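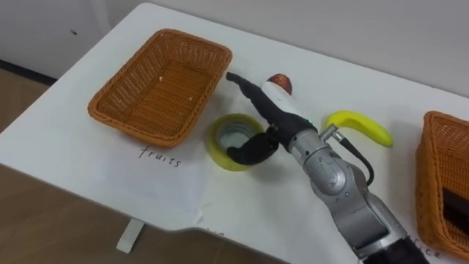
Ginette Paquette has been sorting donated food at the Selora pantry for 20 years, and she still writes her labels by hand. She started with shelf tags, moved on to printed stickers, and went back to a pen when the printer broke. On one white table a sheet of paper is taped down with the word "fruits" in thin black handwriting, and a wicker basket sits just above it. "The label goes on the table and not on the basket," she said. "Baskets get carried off. The table stays where it is."

We spoke in the back room at Selora, before the February drive. Paquette expects 200 bags this time. Last February there were 70, and she says the old setup could barely handle those. Cans went in with apples, and the apples at the bottom got bruised.

Now every kind of food has its own place. Fruit goes in wicker because air gets through the weave. Bread goes in shallow trays from Grikby, a store down the street that was closing out its stock. Jars stay in the boxes they came in.

"I don't like deep bins," Paquette said. "You forget what's on the bottom. With a basket like that you can see all of it."

She empties the fruit basket at the end of each day and wipes it out once a week. Anything soft goes to a neighbor who keeps hens.

I asked what she would buy if she had the money. "Tape," she said. "We go through so much tape. And 3 more tables." She would like the tables to be white too, so the writing on the paper is easy to find from the door.

Drop-off for the February drive is at the side entrance on Kohlhase Street. Please keep fruit in a separate bag.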